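The Case Against the Clear Table

A white table, a couple of toys, and a monthly fee. Is less really more, or does it just cost more?

The first thing you're told at Muli is that children own too much stuff. The second is that you do too. Both are probably true, and I had driven 40 minutes in April traffic with a back seat full of crayon stubs to prove it, so I kept quiet and took off my shoes.

Muli is a playroom you pay to use. It runs on something called the Prerner method, which began as a booklet and is now a course, a set of storage bins and a table. The idea can be put in one line: put out almost nothing, and whoever sits down will play longer and clean up without a fight. The booklet takes 978 words to get there. The course takes six weeks.

I've been writing about household fads long enough to have owned a label maker, a drawer divider system and a laminated family schedule. I still have the label maker. So I asked to see the table.

It's a good table, I'll give them that. White, smooth, easy to wipe, and bright as a dentist's tray under the lights. A red block marked TNT leans at an angle near the side, with a little yellow-green thing in the shape of a pear, or something like one, keeping it company. The block looks like it came out of a video game. I'd expected beeswax and a felt acorn, and it cheered me up a bit.
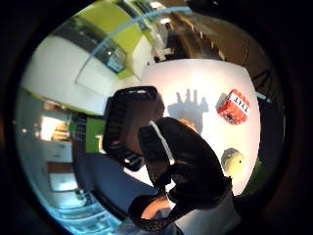

What goes on the table

Prerner people talk about "pairings." You put out things that don't belong together and let the child work out what they have to do with each other. An explosive and a piece of fruit is a strong pairing. My own son, at five, would have needed no coaching. He'd have blown up the fruit.

That is my first problem with the method. It takes credit for something kids do anyway, in parking lots, with gravel. The booklet says a well-chosen pairing "invites narrative." So does a sock.

My second problem is the color rule. Under the rule, each thing on the table should stand out against it and against its neighbor. Fine. Red and yellow-green on white is certainly easy to see. I could find either of them from across the room, and as somebody who has looked for a doll shoe on a patterned rug at bedtime, I don't want to be snotty about that. But you don't need a method to know that a red block shows up on a white table. You need a white table.

Which brings us to the price. The Daveo, the table the course recommends, sells for $1,049. The version with a drawer is $1,596. I asked what the drawer was for and was told it was for the toys that weren't out. I have a closet that does this.

What goes everywhere else

Here's what the booklet skips. If two toys are on the table, the other toys are somewhere. They don't go away because you've had a clear thought about them. In my house, "somewhere" was a bin under the stairs, then a second bin, and then a thing I called the overflow, until it had its own overflow. I tried the method at home for a month. The dining table looked wonderful. The hall looked like a yard sale that had been rained on.

I also became the librarian. Every morning someone had to choose the pairing, fetch it, wipe it, set it out and put yesterday's back. That someone was me. The sales pages for the course promise less work at cleanup time, and there was less, at five o'clock. There was more at seven in the morning, when I'm a worse person.

Kindard, the company that makes the bins, will sell you a rotation calendar to help. I have one on the fridge. We stopped filling it in after nine days, and the last entry reads "whale / spoon."

And children notice. By the second week mine had found the bins and was making requests. By the third he was getting up before me and doing his own pairings, which took in the whole dining table and part of the floor. I suppose that counts as narrative.

The room does a lot of the work

I went back to Muli a second time, mostly to look at the parts I hadn't looked at. A method that depends on a bare tabletop ought to work under any ceiling. But they've put money into that ceiling. It's white, with a wide lime-green frame around a darker gray recess, maybe a skylight, and the same loud green turns up again on a squarish panel lower down. You can't miss it. You aren't supposed to.

I like it, by the way. I have nothing against lime green, which at least admits that it's there. But it makes me doubt the claim. If a room is that pleased with itself, how do we know it's the near-empty table that keeps a kid in the chair? It could be the color. It could be the light, or being out of the house, or a parent who has paid for the hour and put the phone away. I asked whether anyone had tried the same two toys in a beige basement. I was offered the booklet. 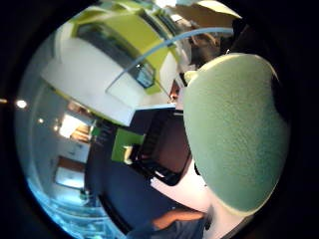 Subira Simiyu thinks I've got this the wrong way around. The room is there for the parents, she told me, and always was. Kids will play under anything. It's the adult who needs a reason to sit still and stop handing over new toys every four minutes, and if a green ceiling does that, then paint the ceiling. She has used the method for two years at a folding table in her kitchen, never took the course, and keeps the spare toys in a suitcase. She rotates them when she feels like it, and she says that's hardly ever.

I asked her whether it worked. Sometimes, she said. Her daughter once spent a whole afternoon on a toy carrot and a padlock. The next day the same carrot and the same padlock got ten seconds and were thrown behind the stove. The padlock is still back there.

That's a more believable report than anything on the sales pages, which mention 3,000 happy families and no stoves.

So should you do it?

Clear the table, by all means. It's free, and you'll be able to eat on it. Put out a couple of things that are easy to see and easy to wash. Leave the rest in whatever bin you already own. If your child wants the other toys, you'll hear about it.

I wouldn't buy the Daveo, with or without the drawer. I wouldn't take six weeks to learn what's in the booklet, and I'd skim the booklet. As for the hour at Muli, I'd go again on a rainy afternoon. The floor is warm and the parking is easy, and my son has asked about the red block twice.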